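Data card for the Jatura string and cordage terms list, release 2. Last edited 2026-01-25 by Sobia Kakakhel.

# jatura-cordage

A plain-text table of English words for string, twine, cord and rope, as used in hardware catalogs and sewing pattern leaflets. It was built for search and spelling tools that need to know that "baling twine" and "baler twine" are the same product and that "cord" in a curtain listing is rarely the same thing as "cord" in a camping listing.

## Contents

- `terms.tsv` -- 451 entries, one per line
- `variants.tsv` -- spelling and hyphenation variants, keyed to `terms.tsv`
- `sources.txt` -- short codes for the catalogs and leaflets
- `CHANGES`

Each entry has five tab-separated fields: `id`, `term`, `fiber`, `trade`, `source`. The `fiber` field is left blank when the source doesn't name one. Do not fill it in from the term itself. "Manila" is used in several catalogs for rope that is sold as polypropylene further down the same page, and an early draft got this wrong in a lot of places.

Fiber names are lowercase and singular: `jute`, `sisal`, `hemp`, `cotton`, `nylon`. Blends are joined with a plus sign in the order the source gives them.
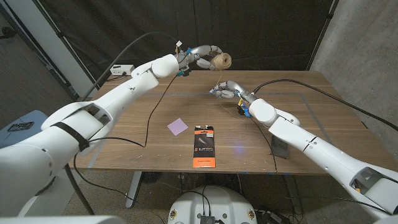 Can the variants file be used without the terms file?

It will load, but the rows point to entries by `id` only, so you would get a list of spellings with no headword attached. Load `terms.tsv` first and join on `id`.

## Sources

The entries come from 35 printed catalogs and leaflets, keyed in by hand. The two largest are the Ardeleanu ship chandlery catalog and the Tritine craft supply list. Page numbers are not recorded for Tritine, which reprinted its list with different paging and no edition mark.

Terms that appear only in an index are left out. Trade names were dropped unless they are used in the source as ordinary nouns.

## Known problems

- Ply and strand are mixed up in some sources, and the table copies the source wording. "3-ply" and "3-strand" are separate entries even where the product is clearly the same.
- Weights and breaking loads are not included. They were keyed for the Ardeleanu pages, then removed after the units could not be settled.
- 40 entries have the `trade` code `misc`. Most of these are garden terms that need their own code -- this is planned for the August release.
- `whipping twine` and `seizing twine` point to each other as variants. They shouldn't.

## Loading

Files are UTF-8 with Unix line endings and a header row. Quotation marks are literal characters, so turn off quote handling in your reader. The Zonar import script does this by default; most spreadsheet programs do not, and will swallow every row after the entry for `6" sash cord`.

## Corrections

Send the `id`, the field and the source page. Corrections without a source are kept in a separate file and are not merged.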